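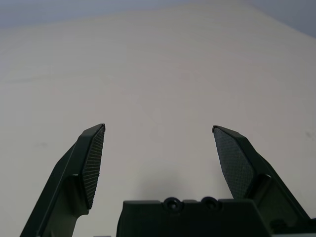

Two gripper fingers at a pale surface. Photo: Odette Marty

Negotiators from Lovance and the breakaway Skov district left the table in Coltlow before dawn with half a deal. The ceasefire line stays where it is. The crossings reopen, on paper anyway. Who collects the customs money, still unsettled.

The talks had been stuck since early October, when the Skov district council voted to run its own police and stopped sending tax receipts to the capital. Lovance called the vote illegal and closed all four road crossings the same night. Trucks backed up on both sides. Flour and diesel went short in the hill villages first, then in the market towns.

Under the text initialed overnight, Lovance will let food, fuel and medicine through again. Skov in return pulls its militia off the ridge road above Hillivdale, the only paved route between the two halves of the valley. Government troops are not supposed to move up behind them. That last point took most of the night, according to people from both delegations, and the wording is loose enough that each side was already reading it differently by breakfast.

"We have agreed to stop making it worse," said Bjarke Oddsson, who led the government team. "The status of the district is a matter for parliament. It was not discussed and it will not be."

Skov's chief negotiator, Ximena Huerta, told reporters outside the hotel that status had come up repeatedly.

"Every page of that paper is about status," she said. "Who stands on the road, who stamps the form, who pays the teacher. They can call it what they like."

Huerta said the district is not asking for independence and wants a written guarantee of self-rule inside Lovance, with its own schools, courts of first instance and police. Government ministers have offered a regional assembly with limited powers over roads and schools. The council in Skov turned that down in the summer and again last month.

The ridge road is the part to watch. More than 400 militia members are dug in along it, by the district's own count, most of them local men who took up positions after the army left its hill posts to reinforce the south. The government says they seized the posts. The district says the posts were empty and somebody had to hold them. Both versions have been argued over for weeks and neither delegation moved on it in Coltlow.

Monitors are meant to check the pullback. The mission has asked for 200 unarmed observers, and so far no country has put a number on what it will send. Snædís Snorradóttir, who heads the small advance team already in Hillivdale, said her people could cover the crossings but not the ridge.

"We have cars for the valley floor," she said. "For the top we need radios, winter gear and permission from both sides. We have been promised the permission."

Snow usually shuts the upper stretch by late fall. Some in the government camp are said to be counting on that, hoping the militia will come down on its own once supply gets hard. Skov officials dismiss the idea – their fighters grew up there, they say, and have wintered sheep on the same slopes.

Outside powers are pulling in different directions too. Lovance's neighbors to the east want the crossings open and care little who runs them, since much of their freight goes through the valley. To the west there is more worry over the precedent. Several governments there have restless districts of their own and have kept their statments short.

In Hillivdale the first trucks were lined up at the lower crossing by mid morning, engines off, drivers waiting on a customs officer. None had arrived from either side. One driver said he had been told to pay in Lovance currency, then told by phone that Skov would charge him a second time at the bridge.

Éabha Foley, a researcher who follows the valley for a small policy group, said the customs question could sink the rest. "Money at the crossings is what pays for the police, the clinics, all of it," she said. "If the district gives that up it has a council and no budget. If the capital gives it up, well, it has lost the argument."

Both teams are due back in Coltlow in four weeks. The venue has not been confirmed, and neither side would say wether the same negotiators will attend.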